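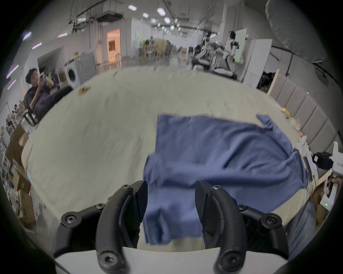
4.2 Grasp-State Estimation on Partly Gathered Cloth

Figure 3. Wrist view from the cloth set. A strip of blue fabric lies between the fingertips; the larger part stays spread over the pale surface.

The planner in Section 3 assumes that the state of the grasp is known at each replanning step. For rigid objects, finger opening is enough to recover it. For cloth it is a poor signal, as one layer and two layers of thin fabric give nearly the same opening. We therefore estimate the state from the wrist image alone and pass finger opening to the planner as a separate input.

Each image is assigned one of four labels: free, touching, partial, or gathered. Figure 3 is labeled partial. The label depends on the share of visible cloth pixels that fall inside the region between the fingers, which is fixed in image coordinates once the lens has been calibrated. Cloth pixels come from the Desudel segmenter, run on the raw fisheye image. Undistorting first made thin folds near the border harder to separate from creases in the support, and we dropped that step.

The test split holds 547 images. Two annotators labeled all of them, and disagreements were settled by a third. The estimator matched the final label in 88 percent of cases. Most errors were between partial and gathered, where a hanging strip hides how much fabric still rests on the support. Confusion between free and touching was rare and had little effect on planning, as both lead to the same approach motion.

Background content is left in the image. In Figure 3 the far side of the room, including a seated person and two humanoid robots, takes up much of the upper half. Masking everything above the support edge sped up inference slightly but lowered accuracy on images with strong tilt — the edge itself is a useful cue for wrist angle.

The estimator runs at 30 Hz on the same machine as the planner. A label must hold for 2 consecutive images before the planner acts on it. Without this filter, the planner switched between lifting and regrasping whenever a fold crossed the boundary of the finger region. Longer windows removed the remaining switches but delayed the lift, and we did not use them in the trials of Section 5.

Related items
Morin, S. Contact Labels for Soft Objects from Wrist Cameras
Laskowska, H. Replanning Under Uncertain Grasp State
Forero: A Scheduler for Mixed-Rate Perception
Atard Tooling Notes, October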